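We use cookies to improve your experience on this site. By continuing to browse you accept our cookie policy. Accept

The 40-day kitchen reset, and why I'm not buying it

My sister-in-law did the Brindel reset in December and came out of it with a very clean kitchen and a slightly frightening look in her eye. Since then three people have asked me whether I'm going to try it. I'm not, but I did read the book, all 222 pages, so I feel entitled to complain.

The idea is that you own too much kitchen stuff and it's making you tired. Fine. You put every item in a box, and you only take something out when you cook with it. After 40 days, whatever is still in the box goes to charity. The author, Angus Ormsby, says the average home cook ends up getting rid of 500 items. I would love to know who was counting, and whether each toothpick got its own line.

My first problem is the calendar. Forty days doesn't cover a year. My big roasting pan comes out twice, and by Ormsby's rules I should give it away and then, what, buy another one at Thanksgiving? He does have an answer, on a page I had to read two times. You borrow one from a neighbor. I have met my neighbors. Natnael Shiferaw next door is a lovely man who owns one saucepan.

My second problem is the shopping list. For a book about owning less, it spends a whole chapter on what to get once the box is gone. Matching jars. Stacking bowls. A Linness drawer system that costs more than my stove did. I have a drawer that sticks and a mug full of wooden spoons, and dinner has never been late on account of either.

Then there are the testimonials. Everyone in them sleeps better. One reader, Renato Yáñez, says he stopped arguing with his wife after he gave away his garlic press. Maybe he did. I'd want to hear from her.

I'll give the book one thing. The advice to keep what you use every day at arm's height is good - my grandmother did it without a workbook - and I moved the cutting boards after reading it. I also got rid of a melon baller. That's my reset.
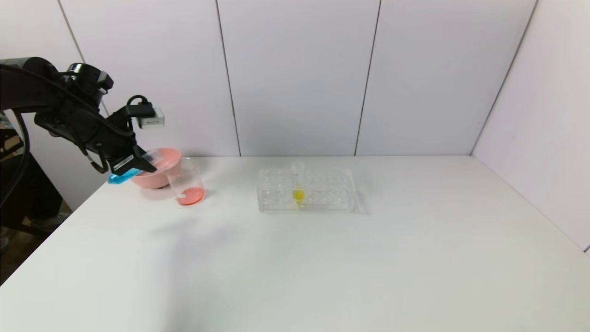 What I won't do is tape up a box of perfectly good pans to find out if I miss them. If you've done the 40 days and still feel great about it six months later, write and tell me what you ended up buying back.

Contact | Copyright Clornisitz Kitchen Notes, all rights reserved | Back to top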